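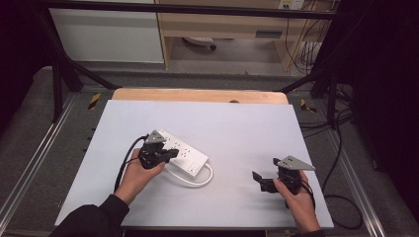 How to Move a Packing Bench Job to a Robot Cell Without Losing Your Bench Crew

At Dollstead we pack power strips and extension cords for Arkthorpe, in cartons of 100. In August we started handing part of that job to a robot cell. These are the steps we followed, in order, with the parts we would do differently.

1. Pick one motion
Choose a single motion that people do all day and dislike. Ours was lifting a strip off the board and turning it to face the carton. Leave cord tying alone for now. Our cell still can't do it at a useful speed.

2. Tell the crew before the equipment comes
Hold the meeting first. Say which tasks will move, which will stay, and what happens to hours and pay. We put it in writing: no cut in hours for 3 months, and training time paid at the normal rate.

3. Record the job by hand
The people who know the job should be the ones who demonstrate it. Schedule short turns at the table and count them as work.

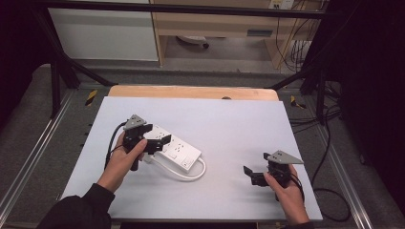 Demonstrating is slower than packing, and new people tend to rush it. Start each take with the strip at an angle, then change the angle for the next one. Let the cord fall differently too. With the strip lying diagonally and its cord curled in a loose loop on the board, the grippers have to work around the cord, and the cell will meet that on the line. Keep the gripper cables clear of the strip before you start a take.

We recorded 618 takes and threw out 160. Most of the bad ones came from the end of a shift, so we now stop recording at 2 p.m.

4. Rewrite the job sheet
Once the cell runs, the bench job becomes loading, checking and clearing jams. Write that down and post it. We use Futeo for the shift schedule and added "cell check" as its own task so the time shows up.

5. Review the pay grade
Two of our packers now run the Lis line and the cell together. That is a different job from packing, and we should have settled the grade before they started. It took until the second pay period to correct.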